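Storing Knit Hats Without Stretching Them
Final report, Household Textiles project
Benedetta Ruggiero and Alcides Taipe
Wed 4 December

1. Background

Ayala Hall was built in 1951 and has one coat closet on the ground floor. Hats and gloves left in the building go into a bin at the bottom of it. By the end of winter the hats at the bottom have been pressed flat for months, and the ones on the hooks have a point in the top where the hook pushed through. We wanted to find a way to keep knit hats that does not change their shape and does not take up more than one shelf.

We did all of the folding and measuring on the same wood table in the textiles room.

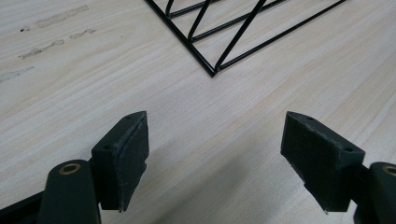
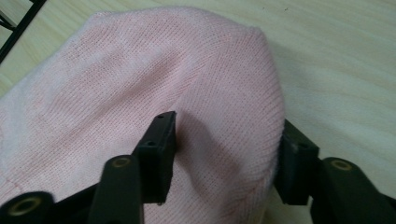 Figures 1 and 2. The worktable, with part of a black metal frame in view at the top of each picture. The pink beanie is in Figure 2.

2. Question

Which of three storage methods changes the size and shape of a knit hat the least: hanging on a hook, folding and stacking, or standing over a support?

3. Materials

The hats came from the closet bin, with permission from the hall office. There were 31 in the bin when we started in July. Many were thick ribbed hats, and we found that these went back to their old shape no matter what we did with them. We set those aside early and worked mostly with the finer knits, where a difference could be measured.

The pale pink beanie was the one we used most. It is a tight, fine knit with small stitches, and it shows every crease. It also has a plain surface with no pattern to hide a mark. When it is put down without being smoothed, it folds over itself and is hard to measure, so we had to agree on how to lay it out (see section 4).

For the support method we used two kinds of stand. One was a wire stand from Dovoten. The other was a set of cardboard cones that we cut and taped ourselves. For the folding method we used a Truleck storage box with a lid. The hooks were the ones already in the closet. Adhesive hooks were 99 cents each at the campus store and we bought a few for the second round, when the closet hooks were full of coats.

We also used a soft tape measure, sewing pins with colored heads, masking tape, and a notebook.

4. Method

Each hat was laid on the table and smoothed from the crown down to the edge with flat hands. We did not pull on the sides. If there was a cuff, it was left the way it had been worn. We then measured the width across the bottom edge and the height from the edge to the top of the crown.

We marked the tabletop with two strips of masking tape at a right angle and lined up each hat with the corner. Before we did this, our measurements of the same hat did not agree with each other. Benedetta was laying the hats at a slant and Alcides was laying them straight, and we had been reading the tape from different places. The first week of numbers was thrown out for this reason.

After measuring, each hat was stored by one of the methods for two weeks. Then it was measured again the same way, left alone overnight, and measured a last time. The hats were switched so that the main ones went through every method.

For the folding method we tried folding in half from side to side and folding in half from top to bottom. We kept the side to side fold. Folding top to bottom put the crease right across the middle of the hat where people would see it, and on the pink beanie that crease was still there the next day.

5. Results

Hanging. This was the worst method for all of the fine knits. Every one of them had a raised spot in the crown after two weeks. The width did not change much but the height did. The pink beanie came back partway overnight but we could still find the spot with a finger.

Folding. Width and height stayed the same on all the hats we tried, within what we could measure. There was one soft crease down the center. Hats at the bottom of the box had a sharper crease than hats at the top. When we limited the stack to four hats, we could not tell the bottom one from the others.

Standing. The cardboard cones worked well for shape but made the opening wider on two of the hats, because we had cut the cones too large at the base. We made smaller ones and the problem went away. The wire stand did not widen the opening, but the wire left lines on the pink beanie that you could see from the outside. A sock pulled over the stand fixed most of this. The standing method takes up by far the most space. We could not fit more than a few hats on the closet shelf this way.

6. Problems

The box lid was left off for part of the second round and we do not know for how long. We kept those results but marked them in the notebook.

Lint was a bigger issue than we expected. Pale hats picked it up from the dark ones in the box. We started putting a sheet of tissue paper between light and dark hats, and this should probably have been in the method from the start.

We planned to include a child's hat made by Momby, which had a lining. It would not lie flat enough to measure, so it is not in the results.

We also did not have a good way to measure how deep a crease was. We ended up looking at each hat from the side under the desk lamp and writing "none," "soft," or "sharp." We each wrote our answer without looking at the other's. Where we disagreed, both answers are in the table in the notebook.

7. Recommendation for the closet

We recommend folding the hats side to side and keeping them in shallow boxes on the upper shelf, no more than four in a stack, with light and dark colors in separate boxes. The hooks can be used for coats only. The thick ribbed hats can stay in the bin, as the bin does not seem to hurt them.

The hall office has agreed to try this with two boxes through the end of winter. Labels for the boxes are finished and are with the notebook in the textiles room.

8. Who did what

Benedetta did the measuring for the first round and wrote sections 1 to 4. Alcides made the cones, did the measuring for the second round, and wrote sections 5 to 7. Both of us did the crease ratings and checked the final numbers against the notebook.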